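Plosulura Opens Winter Bedding Appeal and Publishes Free Guide to Folding, Storing and Donating Knitwear and Linen

For release: February

Plosulura, the household textile reuse service, has opened its annual winter bedding appeal and released a free printed guide to sorting, folding and storing knitwear, blankets and bed linen at home. The guide, The Folded Bed, is available from all Plosulura drop-off points and will be sent without charge to any household that registers for a collection.

The appeal seeks clean, usable blankets, jumpers, towels and sheets for distribution before the colder months. Plosulura has set a target of 200 full bedding sets, each made up of a blanket, a fitted sheet, a flat sheet or coverlet, a pillowcase and a bath towel. Last year's appeal closed with 277 bags received, of which 69 had to be set aside for washing, mending or fibre recycling before their contents could be considered for use.

"Most of what people give us is in very good order," said Melaniia Vasylenko, Program Manager at Plosulura. "The difficulty is usually in how it has been kept. A heavy jumper that spends a year on a hanger drops at the shoulders, and a blanket pushed into a plastic bag while it is still a little damp will carry that smell for a long time. We wanted to put something useful in people's hands before they start emptying the cupboard."

The guide was prepared with Fedoruk, a laundry and textile care business that handles washing and repairs for the appeal, and recommends that the entire job be carried out on a made bed. A bed offers a broad, clean surface at a workable height, and a patterned or pale sheet makes loose threads, lint and moth damage easier to notice on dark garments laid over it.

Households are advised to begin with the heaviest knitted pieces. Thick jumpers and cardigans with bands of contrasting colour or patterned trim across the body deserve particular attention, as the join between a knitted section and a woven band is where stitches tend to pull first. The guide suggests running a hand along the full length of any such band, on the outside and then on the inside, before the garment is folded. 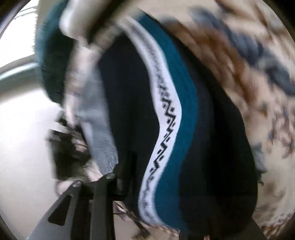

Lined knitwear should also be checked for bunching. Where a soft lining has crept away from the outer layer, it can generally be eased back by laying the garment flat, holding the hem and smoothing upwards towards the collar. Folding over a bunched lining sets the crease, and several months under the weight of other clothing will make it harder to remove.

For folding, Fedoruk recommends that sleeves be brought across the back of the garment and the body folded in thirds from the hem. Rolling is suitable for fine and medium knits but is not recommended for heavy wool, which can stretch along the outside of the roll. Buttons should be done up and zips closed. Brooches, badges and safety pins should be removed, and pockets turned out.

Blankets are treated separately. The guide asks that they be shaken outdoors, aired for at least two hours and folded loosely, with the fold lines changed each time they are put away. A thick blanket should go at the base of a shelf or at the head of the bed while sorting continues, leaving the middle of the mattress free for smaller items. Fringed and tasselled coverlets should be folded with the trim to the inside, so that the tassels do not catch on the shelf or on neighbouring fabric.

Towels are among the items most requested by the agencies that receive Plosulura's bedding sets, and are also the items most often left out by donors. Bath towels, hand towels and beach towels are all welcome, and need not match. The guide recommends a plain rectangular fold, halved lengthwise and then folded in thirds, which stacks evenly and shows the woven edge on one side. Frayed edges do not rule a towel out, provided the fray has not travelled into the body of the cloth. Towels that are too thin for bathroom use may be placed in a separate bag marked for animal shelters.

"People apologise to us for giving towels," said Ms Vasylenko. "They think of a towel as something that ought to be new. A family setting up a home from nothing will need one on the first evening, and a clean striped beach towel does that job perfectly well."

Floral and patterned bed linen is equally welcome. Plosulura receives a large amount of plain white linen from commercial sources and would particularly like to offer recipients a choice of colour and pattern. Sheets should be labelled with their size on a slip of paper tucked inside the fold. Where the original label has faded, a measurement of width and length in centimetres is sufficient.

Collection bags for this year's appeal have been supplied by Drondimport. The bags are made from breathable woven cotton and close with a drawstring, replacing the plastic sacks used in previous years. Each bag holds one folded blanket and a small number of flat items. Donors are asked not to fill bags beyond the printed line, as overfilled bags are difficult to lift safely and tend to open in the van.

Storage cartons will again be provided by Zollell, whose warehouse serves as the sorting centre for the length of the appeal. Sorting takes place on weekday mornings from 9.30 am. Donors are welcome to bring items to the warehouse in person during those hours, and parking is available beside the loading dock.

Households that wish to store their winter textiles and not donate them may still request the guide. It includes a section on cupboards and linen presses, with advice on lining shelves with washed cotton, keeping wool away from external walls, and leaving a gap behind each stack for air to move. Cedar blocks and dried lavender may be used as deterrents to moths, but the guide notes that neither is a substitute for washing a garment before it is put away. Mothballs should not be used on anything intended for donation, as the odour is very difficult to remove and may cause discomfort to recipients.

A further section deals with small bedrooms, where the bed may be the only clear surface available. Readers are encouraged to finish one category before beginning the next, and to return each finished stack to its shelf or bag straight away – a bed covered in half-folded washing at nine in the evening is a common reason for giving up on the task altogether.
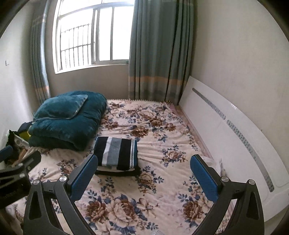

Do donated blankets and towels need to be washed immediately before they are handed in?

Items that were washed before being stored, and have been kept in a dry cupboard, need only be aired and shaken. Anything that has been in a garage, shed or car boot should be washed and dried completely before it is bagged. Where a care label calls for dry cleaning, donors may leave the item uncleaned and attach a note to the bag, and Fedoruk will attend to it.

Plosulura is unable to accept electric blankets, mattress toppers, pillows that have been used, or any item with mould. Doonas are accepted at the Zollell warehouse only, where there is room to inspect them at full size. Single socks and underwear should be taken to a fibre recycling point.

Home collection is available to residents who are unable to travel to a drop-off point. Bookings may be made by telephone or through the Plosulura website, and a two-hour arrival window will be confirmed the evening before. Bags should be left in a dry, sheltered place near the front door. Drivers will leave a replacement bag for each one collected, unless asked not to.

Schools, workplaces and clubs may register as temporary drop-off points for the duration of the appeal. Registered groups will receive a supply of cotton bags, a poster and copies of The Folded Bed in proportion to their size. Groups are asked to nominate one contact person and to provide a lockable room or cupboard in which bags can be held until collection.

About Plosulura

Plosulura collects, sorts and redistributes household textiles, including bed linen, blankets, towels and knitwear. Its bedding sets are supplied through partner agencies to people moving into new accommodation. Textiles that cannot be worn or used again are directed to fibre recycling.

Media contact

Melaniia Vasylenko, Program Manager, Plosulura. Interviews and visits to the sorting centre can be arranged on weekday mornings during the appeal. Printed copies of the guide are available to media on request.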